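Imcombe Hoops Board > Off-season > Coaching search

pressbreak_pete
7 July 2021
So Movach State gave the job to Dinesh Pisharody. Eleven years as an assistant and now he gets a program that won two road games. Congratulations, I think.

gymrat_lou
Good hire. He ran their defense and the defense was the only part I could watch sober.

oldzone
They gave up 14 threes to Trondirent in the last home game. If that was the good part, I'd like to hear about the offense.

gymrat_lou
Half of those were from the parking lot. You can't coach a guy out of being hot.

oldzone
You can put a hand in his face. I've seen it done, on television.

pressbreak_pete
My worry is recruiting. Sastry went into the portal back in May and took 10 rebounds a night with him. Who's the big man now?

tinroof
Has anyone asked Sastry to come back? He liked Pisharody a lot more than he liked the last guy – low bar, I know.

oldzone
He liked playing time. Pisharody was the one arguing for less of it.

gymrat_lou
Source?

oldzone
Section 11, right behind the bench. The man does not whisper.

tinroof
Fine, but I'm renewing my seats anyway. I've paid to watch worse coaches with better knees. Going through the ticket stuff at the desk tonight if anyone wants to split the Trondirent game.

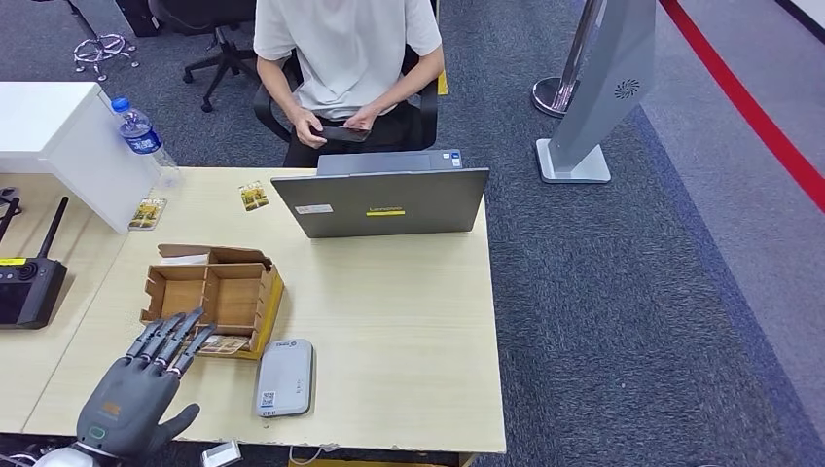
Desk, with the cardboard organizer and the laptop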